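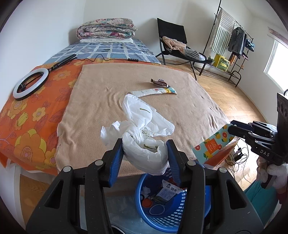
Small rubbish in the bedroom, and the plastic bags that come with it

In the kitchen we all have some system for rubbish. In the bedroom most people have none, and so the wrappers, tissues and empty bags stay on the blanket, on the night table, under the pillow. I have lived in small rooms for 14 years, and in a small room the bed is also the sofa, the dining table and the place for folding the washing. I write down what works for me. Maybe some of it will work in your room also.

A basket beside the bed

Put one open basket close to the bed, so close that you can reach it when you sit on the blanket. If you must stand up and walk, you will leave the wrapper where it is. I know this from my own behaviour.

I prefer a round plastic basket with small holes in the wall. It is light, it can be washed under the shower, and it has no corners where dust collects. A blue one or a white one, the colour is not important, but a smooth rim is pleasant when you carry it. Check the rim with your finger in the shop. Cheap ones sometimes have a sharp line left from the mould, and this can pull threads from a fleece blanket.

My friend Reiko Ueda keeps a basket with a lid. I tried it and went back to the open one. With a lid you need two hands, and at night you make noise.

What may go in and what may not

The bedroom basket is for dry things only: packets, tissues, labels from new clothes, the thin plastic ring from a jar or bottle, lids which have lost their jar. Fruit skins, tea bags and anything with sauce go to the kitchen, even if it is late. A basket with holes will not keep a liquid, and the smell goes into the bedding faster than you think.

Look into the basket before you empty it. Small objects fall from the bed very easily. I have found in mine one earring, a remote control battery and the cap of my hand cream. Used batteries should not go with the household rubbish at all. I keep them in a jar in the hall and take them to the collection point when the jar is full.

Lining or no lining

If you use the basket only for dry things, you can leave it without a bag. Turn it over into the big kitchen bag, knock two times on the bottom, finished. Wash it every second week with warm water and a little washing-up liquid, and let it dry upside down.

If you like to have a lining, use an old shopping bag and fold the edge at least a hand's width over the rim. When it slides down, put a wide rubber band outside, below the rim. Put two or three spare bags flat on the bottom, under the lining. When you take out the full one, the next is already waiting.

Which bags to keep

I am a person who keeps bags, and I had to learn to stop. When we moved from our flat in Melby, I decided to count them for fun and there were 208 in one kitchen drawer. It was too much for any family. Now I keep only what fits in one shoebox, and I ask three questions for each bag.

Is it clean and dry inside? Has it a hole? Will it stand a kilo of apples? If one answer is wrong, the bag goes away. Thin bags which are already crumpled and stretched at the handles are not worth the folding. Some shops take soft plastic back, so ask at yours before you throw it with the rest.

How to fold a bag so it stays folded

Lay it on a table or on the bed and press out the air with your palm, from the bottom to the handles. Fold it along the length two times, to get a strip of three fingers wide. Then begin from the closed end and fold small triangles, one over the other, as with a paper flag. Tuck the last part into the pocket. It makes a flat little parcel and you can put one in every coat.

A quick knot is also possible. You twist the bag, make a loop and pull the end through. It takes three seconds, but knotted bags use more space and it is annoying to open them with cold hands. I make the knot only when the bag is going to be thrown away, because then it doesn't fly out of the bin in the wind.

Please don't leave loose bags on the bed if there is a baby or a small child in the home. Keep them closed in a box, high up.

Keeping the bed clean when the bed is used all day

My grandmother's way was to use layers, and I have not found a better one. The good sheet is at the bottom. Over it comes a plain fleece or a cotton cover, where people sit and where the crumbs fall. The thick quilt is folded in the morning and put at the head of the bed, by the wall. In the day it makes a good support for the back, and it stays away from the dust of our trousers.

Sheets with a large flower pattern are practical, I must say. A small tea mark between orange blossoms is hard to find. On the other hand, crumbs also hide there, so run your hand over the sheet before you sleep.

Shake the top blanket outside, or in the bathtub if you have no balcony. Fleece holds hair and small threads. A damp rubber glove, moved always in one direction, takes them off well. For washing choose 30 degrees and no softener, it makes the fleece flat. In August, when it is too warm for fleece, I use an old tablecloth in its place.

The evening round

Before brushing my teeth I make one round of the room. Everything from the bed that is rubbish goes in the basket, cups go to the kitchen, clothes go to the chair or to the wash. It needs four minutes, a little more if my husband was eating biscuits.

If the basket is full, I empty it at once. A full basket is like no basket, the next wrapper will be on the floor.

For the smell, a spoon of baking soda in a paper tissue can lie at the bottom. Change it when you wash the basket.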